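Search this book

Chapter 3
When the Arm Stops: Faults, Contact and Recovery

Last updated Sunday, April 26, 2020
2 comments 300 shares

In the laboratory at Flernham, a sorting arm was given a simple duty. It had to take soft toys and balls out of a bin, one after another, and put them down on a colored panel. For the first part of the morning it worked well. Then the arm pressed down on an object it could not hold, went on pressing, and the bin slid toward the edge of the table. The operator, Fidel Herrera, reached for the bin with his hand before he reached for the stop button. He was not hurt, but the arm moved again while his fingers were still inside the bin.

This chapter begins with that event because it contains, in a small form, most of the problems we will study. There was a fault in sensing, a fault in the control program, and also a mistake in how the person was trained. None of the three would have been serious alone. 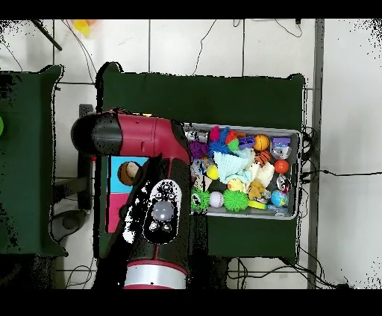
The first fault was in the force reading. The Ulloa controller used at Flernham compares the force at the wrist with a limit, and when the limit is passed it must stop the motion. The limit had been set for hard parts in an earlier project. A soft object gives way slowly, so the force rises slowly too, and the arm can travel a long distance before the limit is reached. Students often suppose that soft objects are the safe case. For the hand of the operator, this is not always true.

The second fault was in the recovery routine. After a stop, the program waited 400 milliseconds and then tried the same grasp again. It gave no sound and no light. A person standing near the table had no means to know if the arm was stopped for good or only waiting. We call this condition a silent pause, and we will meet it again in the Bronen case in Section 3.4.

The third fault concerns habit. The log kept by the laboratory showed 3520 grasps before the event, and in some 300 of them a person had put the bin straight by hand while the arm was powered. Each time the matter ended well, and so the action became part of the work. It was written in no procedure. The Rosinari checklist, which we give in full at the end of the chapter, asks for such actions to be recorded on the same day they are first seen.

After reading this chapter you should be able to explain the difference between a protective stop and an emergency stop, choose a force limit for soft and hard objects, and write a recovery routine that warns people before the arm moves.

3.1 Kinds of Stop

A stop is a change in the state of the machine, and every such change must have a known cause and a known way out. We start with the protective stop, which the machine orders by itself.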